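ok thread on moving out of a rental and getting your deposit back, bc I just did it and I'm still mad. going fast, I have to be at work at 2

landlord is through an agency called Mendico. lived there four years. never late. deposit was one month's rent plus 80 for "key admin" whatever that means

first thing. find your check-in report. the one from the day you moved IN. mine was in an email from 2 addresses ago, took me an entire evening. my friend Tudur Llewellyn never got one and he had nothing to argue with

if you don't have it, ask in writing. not by phone. they're very friendly on the phone and then there's no record of any of it

second. read the cleaning clause. mine said "professional standard" which is NOT the same as "you must hire a professional". they'll tell you it is. I cleaned it myself, kept the receipts for the oven stuff and the carpet machine, and they had to drop it

oven took me longer than the whole rest of the kitchen btw. do it the night before, leave the paste on, go to bed

third, wear and tear. this is the big one. they can't bill you for a place being lived in. faded curtains, a path worn in the hall carpet, scuffs at the bottom of a door, that's just time 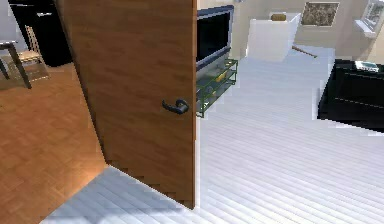 what they can bill for is damage. burns, holes, a broken hinge, the thing your cat did. and even then only what it was worth by now, not the price of a brand new one. they tried to charge me full price for a blind that was old when I got there

I had 13 items on my list. THIRTEEN. including "dust, top of fridge" and "bulb, landing"

change your bulbs. seriously. they put 18 on mine for one bulb

fourth. answer line by line. copy thier list, write agree or disagree next to each one and one sentence why. don't write a long angry email. I wrote a long angry email and had to send a second, calmer one on Wednesday

Ieuan Ifans at the tenant drop-in read my draft and crossed out half of it. he was right. all the adjectives went

also meter readings!! take them on the last day and send them to the supplier the same day. I forgot the gas and I'm now in a whole seperate fight about June

where it ended up: I agreed to two things (the bulb, and a towel rail I did pull off the wall, fair enough). rest came back. took five weeks

the 80 for key admin is still "being looked into"

someone asked about forwarding mail, yes, set it up before you go, I'll do a post on that tonight if the bus is slow

ok I'm late, replies later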